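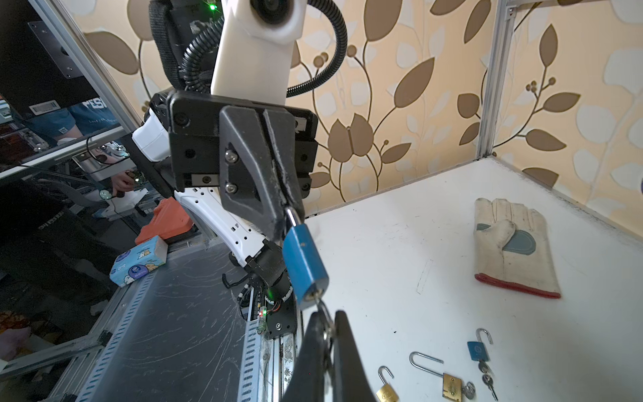

4. Setting up your classes and the shared gradebook

In this section you will create your first class in Skirkamo, add the students, and share the gradebook with a second teacher. You need the school code from your welcome letter and a student list in CSV format. If your school administrator has already imported the classes, go directly to 4.3.

4.1 Create a class

1. Sign in and open the Classes page from the left menu.
2. Click New class.
3. Type the name of the class as the students know it, for example Grade 7 Science B. The name can have up to 15 characters in the short version, which is printed on the reports. The long name has no limit.
4. Choose the grade level and the subject. If your subject is not in the list, choose Other and write it in the field that opens.
5. Choose the term. For classes that run the whole year, select Full year and do not create the class two times.
6. Click Save.

The class appears in the list with the status Draft. Students and parents do not see a draft class.

Note: The short name cannot be changed after the first report is printed. Please check the spelling before you continue.

4.2 Add the students

You can add the students by hand or from a file. For a small group the first way is faster.

To add by hand:

1. Open the class and click the Students tab.
2. Click Add student and begin to type the family name. Skirkamo searches in the school register.
3. Select the student. When two students have the same name, look at the date of birth in the second column.
4. Repeat for each student, then click Done.

To add from a file:

1. Prepare the CSV file with three columns in this order: student number, family name, first name. The first row must contain the column titles.
2. Click Import and select the file.
3. Skirkamo shows the first 10 rows. Check that names with accents or with Arabic letters are readable. If they are not, save the file again with UTF-8 encoding and repeat from step 2.
4. Click Confirm import.
5. Read the import report. Rows in yellow were not found in the register and were not added.

Caution: The import replaces the present student list. It does not add to it. A student who is in the class but missing in the file will be moved to the archive together with his or her grades. The grades can be restored for 14 days from Settings, Archive. After this time only Moveck support can restore them, and only from the nightly copy.

4.3 Choose the grading scale

1. In the class, open the Gradebook tab and click Scale.
2. Select one of the scales of your school, or click Custom scale.
3. For a custom scale, enter the highest mark, the lowest passing mark and the rounding rule.
4. Click Apply.

If you change the scale later, the marks that you already entered are converted. The conversion is linear, so a mark of 12 on a scale of 20 becomes 60 on a scale of 100. Comments are not touched.

Note: The rounding rule works only on the term average. Single marks are always stored as you typed them. Many teachers write to us that the average on the screen is different from the average on paper, and nearly always the rounding rule is the cause. Compare the rule with the one in your school policy before the first term closes.

4.4 Add the assignment categories

Categories tell Skirkamo how much each type of work counts for the average.

1. In the Gradebook tab, click Categories.
2. Enter a name and a weight for each category. The common ones are homework, quizzes, projects and exams.
3. Look at the total at the bottom of the window. It must be 100 percent, otherwise the Save button stays gray.
4. If you want to drop the lowest mark in a category, check the box Drop lowest. This is possible only when the category contains three or more marks.
5. Click Save.

A category without marks is left out of the calculation, and its weight is divided between the others. For this reason the average in the first weeks can jump strongly. You may hide the average from students until you have enough marks: in the same window, set Show average to No.

4.5 Share the gradebook with another teacher

Use this when two teachers work with the same class, or when a substitute takes it for a while.

1. Open the class and click Share.
2. Type the school e-mail of your colleague.
3. Choose the role. Reader can see marks and comments. Editor can also enter and change them. Co-owner can do everything, also delete the class.
4. If the access is for a limited time, enter the last day in the field Ends on.
5. Click Send. Your colleague gets a message and must accept it.

Each change is written in the history with the name of the person who made it. For example, when Sanaa Nasr is the owner and Ismail Gaber is an editor, both names appear next to the marks they entered. To open the history of one mark, click on the mark and then on the small clock.

Caution: Do not give your own password to a substitute. All marks will then carry your name in the history, and the school cannot separate them later.

Note: An invitation that is not accepted will expire after seven days. It does not harm to send it again — the old link simply stops to work.

4.6 Publish the class

1. Go back to the Classes page.
2. Click the three points at the right of the class and select Publish.
3. Decide if parents should receive the first notification now or with the first mark.
4. Click Publish again to confirm.

The status changes from Draft to Active. It can take a few minutes until the class is visible in the parent app.

If something does not work

The Publish option is gray. The class has no students or no scale. Return to 4.2 or 4.3.

A student sees the class but not the marks. Check that the assignment itself is published. New assignments are hidden until you open them.

The list from Mahrous is not accepted. Files exported from Mahrous have one additional column at the beginning. Delete this column and import again. Files from Trellmont can be used without change.

The marks are not saved. A small orange circle near the class name means that the connection was lost. Leave the page open until the circle disappears. If you close the browser before, the last marks must be entered again.

Continue with section 5, Attendance and seating plan.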